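When the gripper said it was holding something

Sunday night, 9/29/24. I have finally worked out why the arm kept throwing away good parts, and I want to write it down before I forget the order things happened in.

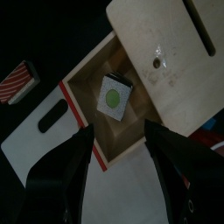 The short version is that the gripper was reporting a successful grasp when its fingers were closed on nothing. The arm believed it, carried thin air over to the drop point, opened, and marked the job as done. Then it went on to the next step, which assumed the box was clear.

I run a small arm on a bench in the back room at Brumley. It is a second-hand Zarnix with two fingers and a wrist camera, and I've had it since spring. The task I had set it was dull on purpose. Lift a small block out of a shallow wooden box, put it in a tray, go back to the start position. Some of the time there is a wooden board lying partly over the box, so the arm has to come in from the open side. I wanted something boring that I could leave running while I did other work.

It ran well enough through August. I had 300 cycles logged with only the odd miss, and the misses were the kind you expect: block nudged into a corner, finger catches the rim, arm stops and asks for help. I fixed each one by hand and carried on.

Then I changed the finger pads. The old ones had gone shiny and were starting to slip, so I fitted a thicker set I'd bought from Cosgrove. I did a quick open and close, it looked fine, and I set it going after tea.

When I came back there was a block on the floor under the bench and the log said everything had passed.

My first thought was that the tray had been knocked. I put it all back and ran it again while standing there. Fifth or sixth go, the arm came down a little high, closed above the block, lifted, swung across and opened over the tray. Nothing fell because there was nothing to fall. Green tick in the log. On the next cycle it was supposed to put a second block in, and it pressed that one down on top of the first, which shot out sideways and went off the bench.

I was standing well back and it was a light block, but I'd had my hand in there ten minutes earlier moving the board. That bothered me more than the bad log did. The arm had no idea the box was full. If I had been leaning in to straighten something while it thought it was between jobs, it would have been the same story with my fingers.

So I stopped using it for the evening and turned it off at the wall.

I spent the next few nights looking in the wrong places. I blamed the camera first. The light in the back room is poor and the block has a speckled grey face, so I supposed the glitter was upsetting the height estimate. I moved the lamp. I took the camera off, cleaned it and put it back. I repeated the calibration, which takes most of an evening. All of that made the arm come down a bit more accurately, and I still got the false grasps, only fewer of them. That was worse in a way, as I had to wait longer to see one.

Nesma Shehata came over to borrow a drill and asked what the gripper did when it closed on nothing at all. I said it reported empty. She asked if I had checked that since the new pads. I had not.

The check is simple. The controller looks at how far apart the fingers are when they stop moving. If they stop early, something must be between them. If they get all the way to the closed position, they are empty. The closed position is a stored number, and mine was stored for the old pads. The new ones are thicker, so they touched each other before the motor reached that number. The fingers stopped early, and the controller took its own pads for a block.

I sat there feeling a bit stupid. I closed it on empty air ten times and it reported a successful grasp every time.

Storing the new closed position took less than a minute. I also made two other changes while I was at it.

The first is that the arm now does an empty close every time it is switched on. If that comes back as anything but empty, it will not start. I should have had this from the beginning.

The second is a look back at the box from the wrist camera after each lift. If the green circle on the block is still visible inside the box, the cycle is marked as failed and the arm waits for me. It adds a pause to each cycle and I don't mind it. It will miss a block that has landed face down, so I am not treating it as proof of anything by itself.

I have also changed what I do. Hands go nowhere near the box unless the stop button is pressed in. I used to go by the status line on the screen, which said "idle" quite happily while the arm was working from bad information. Cledwyn Rosser told me this months ago and I nodded and carried on as before. Sorry, Cledwyn.

What I can't fix is the old data. The August runs were on the old pads so I think they are sound. Everything after the pad change I have moved to a separate folder and won't be using, which is a shame as there were some nice lifts in there from under the edge of the board.

I started a fresh run this afternoon with me in the room. One stop so far, from a finger touching the rim of the box, and the log recorded it as a stop. The pads still need a bit trimmed off one corner. I'll do that tomorrow with the power off, then store the closed position again.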